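Brirnlow Short Course in Robot Practice
Handout 4: Writing the rules before you write the task
Notes by Adjoa Laryea, revised 2022-07-12

Welcome back! Last time we got as far as coordinate frames and I promised that the next session would have less algebra in it. It does. It has more arguing in it, and I think it's the best session of the course.

What we mean by a rule

A rule in this course is something a second person can check without asking you what you meant. "The arm should approach carefully" is a wish. "The arm moves at the slow setting whenever the fingertips are lower than the hover height" is a rule, provided you have written down the slow setting and the hover height somewhere the second person can find them.

Ebenezer Darko will be round the benches during the practical with his red pen, and he is very good at spotting wishes. Words to look out for in your own drafts: gently, near, normally, properly, if needed. You can keep "near" if you give a distance and say what it is measured from.

The task sheet

Every task in the Uvik simulator gets a task sheet before anybody opens the editor. One page. I really do mean one page, and the back doesn't count. It carries:

the name of the task and the person who owns it
what is on the table at the start, and where each thing may be
what counts as done
what counts as failed
where the arm starts and where it must finish
the limits: speed, force, reach, time
the version of the simulator and the random seed

People skip the fourth line constantly. They assume failed is whatever is left over once you've said what done is, and then they get a run in which the object lands in the right place after the arm has pushed it there with its wrist. Done? Failed? Etornam Quaye and I had a glorious disagreement over this one last year, and we were both reading from the same sheet. Now we ask for failure conditions in their own right, and a run that meets both sets is recorded as failed.

Start states

Say how far things are allowed to move between runs. If the tool always starts in the same spot at the same angle, you are testing one case again and again. That's fine for debugging! Call it a fixed start on the sheet. If you vary it, write down the range for position and the range for angle separately, and say whether the tool may overlap the goal at the start. (It may not, in our house rules. Hukel's practice tasks allow it, so check which set you are working from.)

The arm has a start state as well. Ours is fingers open, hand pointing down, tips clear of the table. Please don't begin a run from wherever the last one left off. It saves a few moments and costs you an afternoon.

Clearances

Three heights matter, and you should give each of them a name and stick to it:

Travel height. The arm may move sideways at normal speed.
Hover height. The arm may move sideways, slow setting only.
Contact height. Straight up or straight down, no sideways movement unless the sheet says the task is a push.

Measure all three from the table surface to the lowest point of the hand. On many grippers the lowest point changes as the fingers open and close, so state which finger position you measured in. Sólveig Nørgaard's notes from the Abubakari project are lovely on this and there is a copy in the course folder.

Counting runs

The big practice log for this course holds 3260 runs, and 916 of them had to be set aside when we went through it. Most were perfectly good pieces of robot motion. They had no seed recorded, or a sheet which had been edited halfway through the batch, so there was no way to say what they were evidence of. I find that painful, and also a wonderful argument for filling in the boring lines first.

If you change the sheet, the batch ends. Start a new one with a new number, even if the change is tiny.

Today's practical

Work in pairs. One of you writes the sheet for a simple pick and place: the stick-shaped tool goes from the tabletop to the bullseye. The other one reads it and tries to break it. Reading the sheet as unkindly as possible is the whole job, so enjoy yourselves.

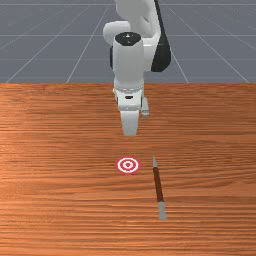 Things worth settling in your pair before you start a batch: which part of the tool has to be on the target (the middle, one end, all of it?), whether the direction it points in matters, and how long it must lie still before the run is called done. A batch for the practical is 12 runs. Swap roles and do a second batch from your partner's sheet.

When you stop a run by hand, log it. A stopped run is a result, and the reason you stopped it is often a rule you hadn't written yet.

Simulated and real

Passing here gives you no permission to run on the real arm. The real cell has its own risk assessment, its own speed limits and its own sign-off with Ekua Akolgo, and none of it is inherited from the simulator. Carry your task sheet across by all means, but go through every limit again with her.

For next time

Read section 33 of the course rules, on changing a limit after testing has begun. Bring your sheet with your partner's corrections still on it, however messy. Clean copies are no use to me.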